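5. Clearing and setting the table

This section applies to Jodon tables with a dark stained wooden top. It covers clearing the surface after unpacking, placing bowls and bottles on it, and routine wiping. Read section 4 (Leveling the legs) first.

CAUTION: Do not exceed the load limit given on the label under the top.

5.1 Before you start

You need:
- the steel mixing bowl
- the small measuring cup
- a bottle of plain water with a cap that closes
- two soft cotton cloths
- the carton the goods came in

The finish reaches full hardness in November for tables delivered in fall, and within one heating season for all others. Until then, observe every caution in this section. Do not use the Wemon polish supplied with older tables. It leaves a film that the current finish does not absorb.

5.2 Clearing the surface

1. Set the carton at one end of the table. Put all brown paper and plastic wrapping into it. Press the paper down before adding more.
2. Remove tape rolls, caps and other small rings from the working area. A ring left on its side can roll under a bowl and tip it.
3. Move soft or shaped items to the far half of the table until they can be put away.
4. Place plastic bowls on the left and the water bottle behind them.
5. Pick up the steel bowl by the rim. Lift it clear of the surface before turning it. Do not drag it.
6. Check the underside of the bowl for grit. Wipe if necessary.
7. Put the bowl down flat.

NOTE: Wrapping may stand higher than the sides of the carton during unpacking. Close the flaps before the carton is carried.

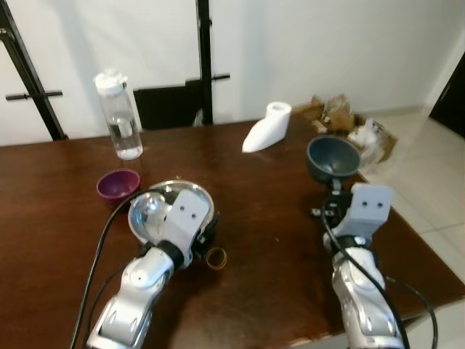 Annelies Bühler writes that step 5 should come before step 4. On her table the steel bowl always went down last and always ended up on top of something, and she has a curved scratch to show for it. She now lifts the bowl first, keeps it up, and has the plastic bowl moved out of the way while it is in the air. She also asks that the manual say plainly that the carton does not have to stand on the table at all.

Both orders are acceptable. If two people are working, use the order in the comment. If one person is working, keep to the printed order. The carton may stand on the floor or on a chair, provided that it can be reached without leaning across the top.

CAUTION: Do not slide the carton. Staples in the base will mark the finish. Marks of this kind are not covered.

5.3 Setting out for measuring

The layout below is for right-handed use. For left-handed use, reverse it.

1. Stand the water bottle in the middle of the table, toward the far side. Close the cap.
2. Put the measuring cup in front of the bottle and slightly to the left. Turn the handle to the right, toward the bowl.
3. Put the steel bowl to the right of the cup and a little nearer to you.
4. Check that the bowl does not rest on the cup handle.
5. Leave a hand's width between the bowl and the near edge of the table. 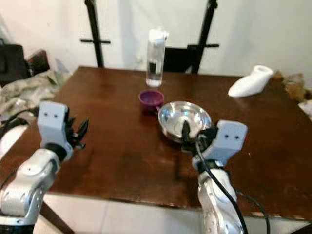 Fig. 5-2. Bottle, measuring cup and steel bowl on the tabletop.

NOTE: A shallow bowl with a broad rim is easier to grip but spills sooner. Fill to no more than half its depth.

NOTE: Strong reflections in the tabletop can make the base of a clear bottle hard to judge. Lower the bottle slowly until contact is felt, then release.

5.4 Wiping

1. Remove everything from the top.
2. Dampen one cloth with plain water. Wring it out.
3. Wipe with the grain, from the far edge to the near edge.
4. Dry at once with the second cloth.
5. Inspect the corners. Corners wear lighter than the rest of the top. Treat only when the bare wood feels rough to the finger.

CAUTION: Do not use scouring pads, vinegar or alcohol on the top.

The finish was tested by Regula Koller at the Zornance workshop over 3,000 wiping cycles with plain water. Slight dulling was recorded at 2,000 cycles along the near edge. No change was recorded elsewhere.

5.5 Faults

Pale ring under bottle: moisture under the base. Dry the surface and leave it uncovered overnight. If the ring is still present, see section 7.

Fine curved scratches: bowl turned while in contact with the top. See 5.2, step 5.

Bowl rocks: object under the bowl, or the table is not level. Remove the object. If the bowl still rocks, repeat section 4.

Cap leaks: cap not seated. Open, wipe the thread or seal, close again.

Replacement cloths and measuring cups are ordered under part group 99. State the table series and the date on the label.

Section 5 revised 3/30/20, W. Moser. Replaces all earlier loose sheets on table care.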